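Sábanas ajustables que se salen y ropa que sale tiesa: ¿qué hago con el agua dura?

Femke Dekker, junio de 2022

Hola a todos. Me mudé en enero a Erneck y desde entonces la ropa me sale áspera, como acartonada, y las sábanas ni os cuento. Uso el detergente Clamgate de siempre, lavo a 40 y he probado a echar más suavizante, pero creo que ha sido peor. La bajera gris, que era una delicia, ahora raspa.
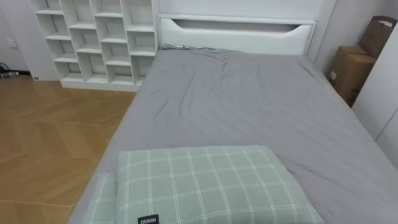
Nesma El Idrissi: ¿y has mirado la dureza del agua de tu zona? Suele venir en la factura o en la web del ayuntamiento.

Pues no lo había mirado, gracias, Nesma. Son 25 grados franceses - bastante, por lo que leo. ¿Me conviene un descalcificador, o hay algo más barato que probar antes?

Gerasimos Ververidis

Femke, bienvenida al club de la cal. Antes de gastar nada, deja el suavizante una temporada, que va dejando una capa en las fibras y con agua dura se nota el doble. Ajusta el detergente a la dosis de «agua dura» del envase y haz un aclarado extra. Yo a las toallas les pongo además ácido cítrico en el cajetín del suavizante (disuelto en agua, y nunca con lejía, por favor). En dos lavados noté mejoría. Y al tender, un buen meneo a cada prenda y percha enseguida. 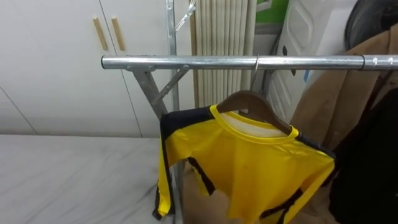 Lectura: 2 min

Se me olvidaba lo de la lavadora. Pásale un ciclo en vacío con agua caliente y un descalcificante para lavadoras, siguiendo las instrucciones del fabricante. La mía es una Smits ya viejecita y se lo agradeció muchísimo. Para las camisetas de manga larga y todo lo que lleve ribetes oscuros, agua fría y del revés, que el color aguanta mejor.

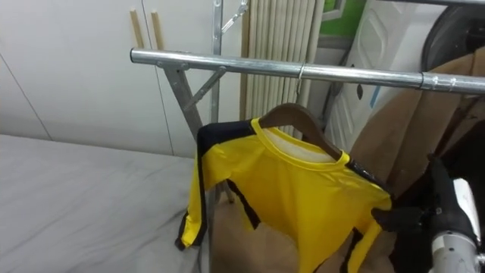
Teun Bosman

Compra el descalcificador y olvídate. El mío costó unos 1000 euros, instalado.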